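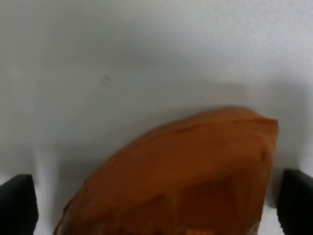

Posted by Hafiz Gunawan (hafizg) in Teaching and Demonstration
September, 14:20 - 9 replies

Hand guiding or remote for odd-shaped items?

I'm teaching a Neltier arm with a two-finger gripper to pick up lumpy things from a plain white table. The training input is the wrist camera plus joint positions. I have 207 demos so far, all done by hand guiding: hold the arm near the wrist, walk it through the approach, press the pedal to close, lift, put down, open.

Boxes and tubs went well this way. The lumpy stuff is worse. The one at the top is the sort of view I mean. It slopes off on the left and has a blunt end on the right, and the right finger is nearly up against the blunt end while there's a clear gap on the other side. When I'm guiding by hand I'm looking from the side, so I don't see this until I play the recording back.

Should I bin these off-centre approaches, or keep them? And would I do better switching to remote control? We have a Rampersad leader arm in the cupboard at Sunham that hardly gets used.

---

tinsnips
Reply 1

Switch. If the policy only gets the wrist camera then you should be looking at the wrist camera when you drive. You're using information it hasn't got (your eyes, from the side) and leaving out the information it has.

---

Pauline Rudd
Reply 2

I'd disagree with that as a blanket rule. I've done both for years and hand guiding gives smoother paths. With a leader arm people stop and start, hover over the object for ages, then make a quick grab at the end. All of that goes into the recording and you get an arm that hovers.

On the off-centre ones: keep them if you corrected before closing. Bin them if you just closed and let one finger shove the thing across the table. On a white surface with nothing else near, a shove does no harm, but it will when there's something next to it.

---

tinsnips
Reply 3

Hovering is practice. Ours went away after a couple of afternoons. You can also trim the pauses afterwards. You can't trim out a person's sleeve.

---

hafizg
Reply 4

Sleeve is a fair point. I've looked through the hand-guided set and my arm's shadow is in a lot of them, on top of whatever the gripper throws. On a white table the shading is nearly all the camera has to go on apart from the object.

Pauline - I mostly corrected, but not always. I'll go through them.

---

brackenhill
Reply 5

What are you recording in? In Clusisel you can tag the moment the fingers start to close and sort by that. Much quicker than watching every demo from the start.

---

hafizg
Reply 6

Clusisel, yes. I didn't know you could sort on the tag, thanks.

I got the leader arm out and had a go. Another wrist view from the same table: 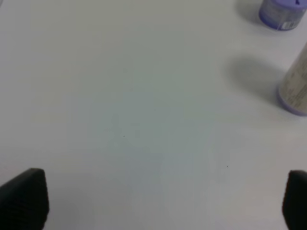

Wrist camera, fingers open, two containers with purple trim off to the right

My trouble with remote is judging distance. With the fingers open over bare table and the containers up in the corner, I can tell which one is nearer but I can't tell how far down I've got to go. By hand I never have to think about it. I did 11 demos and threw away most of them.

---

Pauline Rudd
Reply 7

That is my objection to it. A flat white table gives you nothing to judge height by. Either put a second camera at the side for the operator, or use the shadows. Watch the gap between an object and its shadow as you come down.

For that tilted container I would also show the wrist turn early, while you're still high up. If you leave the turn until the fingers are level with it you will knock it, and the policy will learn to leave it late as well.

---

tinsnips
Reply 8

Second camera for the operator puts you back where you started, looking at something the policy can't see. If you add one, record it and train on it.

Also, start your demos from different places. Some with the containers in the top right like that, some top left, some not in view at all so the arm has to go and look. If they all start with the object between the fingers it will be lost the first time it isn't.

---

brackenhill
Reply 9

You can mix the two. We had 747 demos of a sorting job, 700 by hand and the rest by remote, and the remote ones were all recoveries: start from a bad position, get back to a good one, close. Off-centre starts like Hafiz's first picture were exactly what we used. I won't claim it was a proper comparison as we never trained on the hand-guided ones alone.

One thing to check if you do mix them. The hand-guided recordings have no command signal, only where the joints went. The leader arm gives you both. Pick one for all of them or the timing will be slightly out between the two sets.

---

hafizg
Reply 10 (edited to fix spelling)

I hadn't thought about the command signal. I'll use measured joint positions for everything.

Plan for now: sort by the close tag, drop the shoves, keep the corrected ones. Then remote for recoveries and for the starts where the object is off to one side. I'm leaving the side camera out until I've had more practice. Pauline, if it still hovers after that I'll put it back to hand guiding and roll my sleeves up.

---

Pauline Rudd
Reply 11

Fine by me. Wipe the table before you record as well, there are specks on it in both pictures.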